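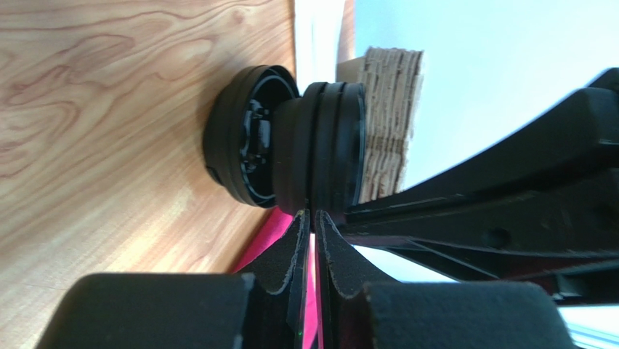

Chapter 2
The Slow Ones: Doom Metal Finds Its Feet

Put on a fast record, then put on a doom record straight after it, and your first thought will probably be that something has gone wrong with the player. Give it a minute! The chord you heard at the start is still ringing, the drummer has hit the snare twice, and the whole room seems to have got heavier. This chapter is about how bands learned to do that, and why so many listeners came to love it.

Speed is easy to hear and easy to boast about, so most histories of metal follow it from one drum kit to the next. Slowness took a different road. It grew out of heavy blues, out of down-tuned guitars and big valve amplifiers, and out of players who liked what happened to a riff when they left gaps in it. A held note on a loud guitar is never still — it swells, it buzzes, it starts to feed back, and a good guitarist steers all of that like a sailor leaning on a tiller.

We begin with Griven, whose only demo was copied onto cassette and passed from hand to hand one January. It has 2 songs and lasts 18 minutes. The singing is rough and the bass nearly swallows the guitar, yet the second song, "Esto", has one of the most wonderful riffs in this book (five notes, and the last of them seems to go on for ever). When the small label Wamex finally pressed it on vinyl, all 2,000 copies went to people who had mostly heard it already and wanted it louder.

Rehearsing music like this is harder than it sounds. At such a tempo the silence between beats is long enough to get lost in, and a drummer who rushes by a hair spoils the weight of the whole bar.
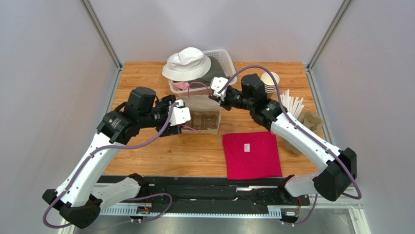
Harvey Chisholm disagreed that the drummer should carry the blame. In his view it was nearly always the guitarist who got nervous and came in early, and he made his own band play the same riff for 16 bars with no drums at all until everyone breathed together.

Try it yourself before reading on. Clap once, count slowly to four in your head, and clap again with a friend. Then listen to "Esto" and follow the bass drum.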